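August, 06.40

Overnight low in the greenhouse 11, peak yesterday 31 by the door. The Margaritis sown in March is finally setting fruit on the third truss. Bandolar is a week behind it and has lost most of the second truss to blossom drop. I put this down to the hot spell and the vents staying shut while I was at Grindamcombe.

Raised the drip rate on the left-hand bed from 12 minutes to 16, twice a day. Right-hand bed left alone as a check. Meter reading on the butt supply 1273 litres, written on the door frame as well in case this book gets wet again.

Emilian rang about the feed. He uses half strength at every watering and thinks my weekly full dose is what splits the skins. Possible. The splitting is all on the side nearest the path, though, and both sides get the same feed. Will try his method on four plants until the end of the month.

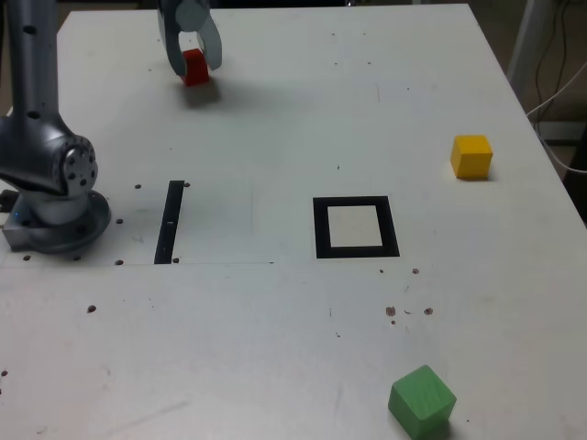 Side shoots taken out up to the fifth leaf. Lower leaves removed below the first truss on all of the Margaritis. Two had brown patches with a yellow edge – bagged and put in the bin, not on the heap. Knife wiped down between plants.

Areti wants some 90 fruit for the show table and prefers them matched for size, which rules out Bandolar. Told her I would know by the 20th.

Still to do: replace the cracked pane over the staging, move the thermometer out of direct sun (the 31 is probably a degree or two high), ask Markos if he has any Zeltasitz seed left. Mine is four years old and came up at one in three.

Whitefly on the sticky card, more than last week. New card hung by the vent.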